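Kids' Corner > How Things Are Made > Wood

From Tree to Table

Wood comes from the trunk of a tree. Under the bark, the trunk grows a new ring most years. Count the rings on a stump and you can tell how old the tree was. One oak near Brekley had 200.

At the sawmill, a big blade cuts the trunk into boards. Fresh boards are full of water, so they are stacked with gaps between them to dry.

Wide boards can bend as they dry. Many desk tops are made from narrow strips joined side by side.
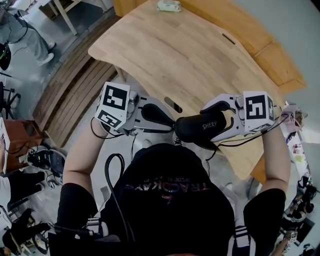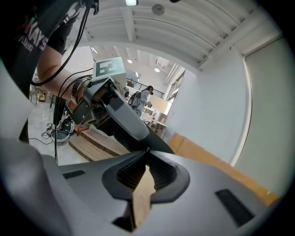 Wood can be a wide desk top or a thin strip.

Hard or Soft?

Oak and maple are hardwoods. Pine is a softwood. Softwood trees often grow faster, and most have needles and cones.

Try It

Find two wooden things at home. Look for the lines, called the grain. Which way do they run?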